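Taveo
Teaching Supplies for Economics Departments
Home / Classroom markets / Mandis trading set

Mandis Classroom Trading Set, Third Edition
Item 517
In stock. Ships from our Irkunel warehouse.

Mandis is a card-and-token market for the first weeks of an introductory economics course. Students are handed a role, a private number and a small amount of money that isn't real, and they are told to go and make a deal. Most of them will be shouting within 5 minutes. By the end of the session you have a price, and you have a supply curve and a demand curve that the class drew by accident, and you can spend the rest of the hour explaining why these three things have anything to do with each other.

We have been selling it for 15 years. In that time it has been called indispensable, noisy, and "the box in the cupboard with the elastic band around it." All of these are fair.

What's in the box

Buyer cards and seller cards, in two colors that can be told apart under the lighting of an ordinary basement classroom
Good tokens (wood, round, plain – see the note below on what the good is)
Paper money in small bills
Tax and subsidy cards
Price ceiling placard, with stand
Price floor placard, same stand
Tally pad for recording trades
Instructor's handbook, spiral bound so it stays open
One cloth bag, which will be lost

The box itself is heavy cardboard with a lift-off lid. The second edition had a hinged lid with a magnet. The magnet was expensive and people kept writing to us about the magnet, so we have gone back to a lid.

How a session runs

Every seller card carries a cost. Every buyer card carries a value. Nobody may show a card, though somebody always does. Students walk around, find a partner, agree on a price or fail to, and bring their agreed trade to the front, where you write it on the board. Cards are then reshuffled and the whole thing starts over.

Round one is a mess. Prices are all over the board, and at least one seller will have sold below cost out of politeness. Round two is calmer. By round 3 the prices have usually drawn together, and a student in the back row will ask if the game is rigged. We suggest you let that question hang for a bit. It is the best question you will get all month.

After that you can bring in the complications. The tax cards go to sellers in one round and to buyers in the next, and the class gets to find out whether it made any difference who handed over the money. The ceiling placard goes up, some deals stop happening, and the people left holding a high-value card and no token will have opinions about rent control that they did not have at the start of class. The floor placard does the same thing in the other direction and to other people.

There is a section in the handbook on externalities. It needs a second set of cards (sold separately, we know) and a group that already gets along.

What is the good?

We are asked this more than anything else. The first edition used wheat. A number of instructors felt that wheat was dull, so for the second edition we changed it to coffee, and then heard from instructors whose students would only talk about coffee. The third edition does not say. The tokens are blank and the handbook calls them "units." You can tell your class they are wheat, umbrellas, used textbooks or parking permits. Parking permits works very well on most campuses and needs no further motivation.

Class size

One box serves a small lecture section or two discussion sections that don't meet at the same hour. If you teach in a hall with fixed seating, please read the chapter in the handbook called "Fixed Seating" before ordering. It is short and not very cheerful. Trades can be run along a row, and it does work, but you will be asking people in the middle to climb over people on the end, and the transaction costs become rather literal.

Larger departments often buy several boxes and mix them. The cards are compatible across boxes of the third edition. They are not compatible with the second edition, whose cards are very slightly narrower. We regret this every day.

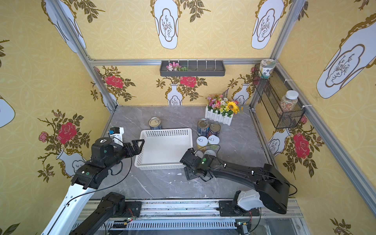 Ran this twice in March with my principles section and have one complaint. The tally pad has room for the price and the round but no column for buyer value or seller cost, so when I wanted to show total surplus on the board I had to call all the cards back and match them up by hand while everyone looked at their phones. Otherwise good. The ceiling round was the first time all term anyone argued with me. Please fix the pad.

The pad has been fixed. Boxes shipped now contain the wide pad, with columns for value, cost, price and round, and a narrow one at the far right that we left blank because every instructor we talked to wanted something different in it. If you own a third edition box with the old pad, write to us and we will send you a wide one for the price of postage. You can also rule two extra lines down the old one with a pencil, as several customers have pointed out, some of them kindly.

The instructor's handbook

The handbook was rewritten from the start for this edition. It is shorter. The old one opened with a history of classroom experiments that ran on for quite a while before telling anyone how to deal the cards, and we are told that people were reading it in the elevator on the way to class. The new one opens with how to deal the cards.

Each session plan gives you the setup, what to say (word for word, if you want it), what tends to go wrong, and a few discussion prompts. There is a worked page for each round showing the predicted price and quantity for the standard card deal, so you can check the board against the theory before you commit yourself out loud. If you change the deal you will need to work out the prediction yourself. We say this in bold on two separate pages.

At the back there are problem sets that use the class's own trades as data. Answers are given as methods, since the numbers will be yours. Graduate assistants have asked us for an answer key with the numbers in it. We would like one too.

A note on winning

Some students will want to know who won. The handbook takes the position that nobody needs to, and that the surplus earned by each student is between that student and the tally pad. In practice you may prefer to give out a prize. Departments have told us that a small prize makes people bargain harder and a large prize makes them cheat, and that the line between the two is lower than you would think. Extra credit is a large prize.

Turunen add-on: auctions

The Turunen pack adds four auction formats to the Mandis box. It contains sealed bid slips, a set of private-value cards, a common-value envelope, a falling-price dial and a wooden block to hit the desk with. There is no gavel. We priced a gavel.

The common-value envelope is the one people buy the pack for. Students bid on the contents of an envelope whose worth is the same to all of them and known to none of them, each having been given a slightly wrong hint. The winner nearly always overpays. You can then explain the winner's curse to a room containing one person who has just met it and many who are delighted. It should be run early in the hour, while the winner still has time to recover.

Turunen needs the Mandis box for its money and tally pad. It can't be used alone, and the page for it says so, and the box says so.

Wear and replacement parts

Cards are coated and will take a few years of ordinary teaching. What goes first is the paper money, which gets folded, pocketed, and in one case we know of used as a bookmark in a library copy of a macroeconomics text for an entire term. Replacement money is sold in bundles. Please don't photocopy it. It isn't illegal as far as we know, but inflation sets in and then the round one numbers stop matching the handbook.

Parts you can order separately:
Paper money, bundle
Buyer and seller cards, full deal
Tokens, bag of blanks
Wide tally pad, pack of 5
Placard stand
Cloth bag

Ordering for a department

We take purchase orders from colleges and universities. Put the item number on the order and the name of the course if you'd like it written on the lid. We do it by hand with a marker, and it is legible most of the time. If your purchasing office needs us to be registered as a supplier, send the form along with the order and we will fill it in. We have filled in a good many of these. One asked for our safety record with heavy plant.

Returns are accepted on unused boxes. A box is used once the card wrap has been opened. We had a softer rule before, and it produced some very interesting bargaining by people who teach bargaining.

Inspection copies of the handbook are free to anyone teaching an introductory course. We ask only for a department mailing address. You don't need to return it if you decide against the set, though you might pass it down the hall.

Common questions

Does it work online? Not really. The handbook has a page on running a round by chat message, and we would describe that page as brave.

Can it be used in high schools? Yes. The first three sessions need no algebra. The tax rounds go faster with high school students, who seem to have fewer prior commitments.

Is it suitable for upper-division courses? The Turunen pack is. The basic rounds will be familiar to anyone who has had principles, and they will say so while you are dealing.

Do the tokens have to be wood? They were plastic in the first edition and people threw them.

Will there be a fourth edition? Not soon. We still have a good many lids.

Page updated Sunday, September 20, 2026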